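# Working with Divonby: questions we get asked

Last tidied 11/29/20. If your question isn't answered, write to the help desk and Viktória Vida will either answer it or add it to the page, depending on her mood.
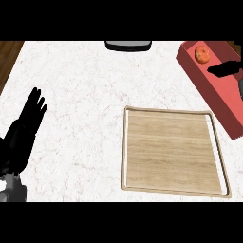 ## Getting started

**What is Divonby?**

A small app that puts people who need an odd job done in touch with people willing to do it today. Shelves, queues, parcels, leaves, the occasional piano (see below, under pianos). We cover one town and the villages whose buses still run to it.

**Isn't that the same as all the others?**

More or less. The large ones are available in hundreds of cities and we are available in one. On the other hand, if you ring us, the phone rings in a room above a dry cleaner's, and whoever is nearest picks it up.

**Who runs it?**

Graham Lockwood started it and still owns most of it. Lajos Szénási looks after payments, Ottó Virág looks after the software, and Viktória looks after everybody who is cross with either of them. There are 358 people on the books as taskers. On a wet afternoon rather fewer of them are switched on.

**Do I need a smartphone?**

To take jobs, yes. To book one, no. You can book by phone between nine and five, and whoever answers will type it into the same app you would have used, only more slowly.

**What can't I book?**

- Anything involving gas, mains electricity or a roof
- Childcare, or care of any person
- Lifts. We aren't a taxi firm and our insurer has asked us to stop sounding like one
- Essays, coursework, or "just looking over" somebody's coursework
- Breaking up with people. It has been asked for twice

## Booking a job

**How quickly will somebody turn up?**

The app shows you a window once a tasker has accepted. Before that it shows you a small turning circle, and we'd suggest not reading anything into it. Small jobs near the centre tend to go quickly. A wardrobe on a third floor will sit there until someone is feeling either strong or poor.

**Can I book for a particular time?**

Yes, up to a fortnight ahead. We know this is a strange thing for an on-demand service to offer. When Graham drew up the first version he was certain that people wanted everything within the hour, and then we looked at the bookings and found that what most of them wanted was next Tuesday-ish, after the school run. So we built a calendar.

**How is the price set?**

You name a price and taskers take it or leave it. The app suggests a figure based on similar jobs, and it will not let you post anything under the hourly floor. There is no surge pricing. Ottó built it once, in March, and it put the cost of having a hedge trimmed up to a level at which you could have bought a different hedge. It was taken out the same evening.

**What do you charge on top?**

The customer pays a flat booking fee, shown before you confirm. The tasker keeps the whole of the price you named. Tips go to the tasker as well, untouched, although bank transfers being what they are they may land a day later than the rest.

**Can I ask for the same person again?**

Tap the star beside their name after a job. Next time they get first refusal, for 50 minutes, and after that it goes out to everybody. Please don't arrange things privately to save the fee. We can't stop you, but when the bookcase comes down you'll be arranging that privately too.

**What about pianos?**

Uprights only, ground floor to ground floor, two taskers at the very least, and you must send a photograph of every step between the piano and the street. "There's only a little one by the door" is a phrase we now have a policy on.

## When it goes wrong

**My tasker hasn't arrived. What do I do?**

Message them through the app first. If there's no answer within fifteen minutes, press "Where are they?" and it comes straight to us. You won't be charged for a no-show, and if we can find a replacement the same day we'll drop the booking fee.

**Something got broken.**

Tell us within two days, with a photo of the thing and, if you have it, something showing what it was worth. Claims go to Lajos, who is fair but does read every line. Most are settled within a week. Objects described only as "sentimental" take longer.

**Can I cancel?**

Free of charge until a tasker has accepted. After that you pay a quarter of the price, and if they are already on your doorstep you pay all of it, however nicely you apologise through the letterbox.

**Can the tasker cancel on me?**

They can. People get ill and vans don't start. A tasker who cancels 4 accepted jobs in a month gets a phone call from Viktória, and we have yet to see anyone need a second.

**Why was my review taken down?**

Usually it was about the weather, the neighbours, or the shop that sold you the flat-pack. Reviews have to be about the job. Taskers review customers too, by the way, and you can read yours under "My account". Some people find this bracing.

## Taking jobs

**How do I sign up as a tasker?**

You'll need proof of who you are, proof that you're allowed to work here, a bank account, and half an hour for a chat with Dénes Kun. He'll ask what you're good at. "Anything" is not a useful answer -- it gets you the drains.

**Am I employed by you?**

No, you're self-employed, so your tax is your own business. We send a yearly statement in a format most accountants can bear. We don't set your hours, we don't mind if you work for other apps, and turning down a job has no effect on which ones you see next. Several taskers didn't believe that last part, so Ottó wrote out how the sorting works in plain words. It's under "How jobs are listed". It goes by distance and then by whoever has waited longest, which disappointed those who'd been expecting an algorithm.

**When do I get paid?**

The morning after the customer marks the job finished. If they forget, it marks itself finished after two days. Should the customer dispute it, the money stays where it is until Lajos has heard from both of you.

**Is there enough work to live on?**

For most people, no, and we'd rather say so here than let you find out in February. We had 1092 bookings last month, spread very unevenly. A few taskers with a van and a good name stay busy. Most treat it as a top-up to something else: a part-time job, a pension, a degree in fine art.

**Am I insured?**

While you're on a booked job, you're covered for damage to other people's property and injury to other people. Your own van, your own tools and your own back are yours to insure. The full wording is in the tasker handbook, which runs to far too many pages, and we'd be grateful if you read pages two to five before your first job.

**What do I wear?**

Clothes. There was going to be a tabard.

## Shops and other apps

**I have a shop. Can you do my deliveries?**

Yes, by foot, bike or car, within the town. You can book each one as it comes or take a weekly block. Blocks work out cheaper and you'll see the same two or three faces, which bakers in particular seem to like.

**Does Divonby work with my till?**

If you use Pumeo, orders can go across on their own once you've switched it on under "Partners". If you use Arkeo, they can go across when you press a button, and then press it again. We're working on that. If your orders are kept on a spike by the door, ring us.

**What happened to Väisänen?**

Väisänen was the grocery run we tried alongside the main app, with its own little stockroom and its own name, chosen by Graham after a holiday. It promised a basket of shopping in twenty minutes and usually managed it, at a loss on every basket. We closed it in the spring. Any credit you had left was moved to your Divonby account and doesn't run out.

**Will you be coming to my town?**

We get this one a good deal, mostly from people who grew up here and moved. There's no plan at present. Graham has a map with pins in it, but he's had it for years.

**Are you going to be bought?**

We've been asked. The conversation got as far as lunch.

## Your details

**What do you keep about me?**

Your name, address, phone number, bookings and messages. Card details are held by the payment company and we never see them. Tasker location is recorded only while a job is under way and is wiped after thirty days.

**How do I close my account?**

"My account", then "Close account", then "Yes". There's one screen asking whether you're sure. An earlier version had three, the last of them with a sad cartoon, and Viktória had it removed.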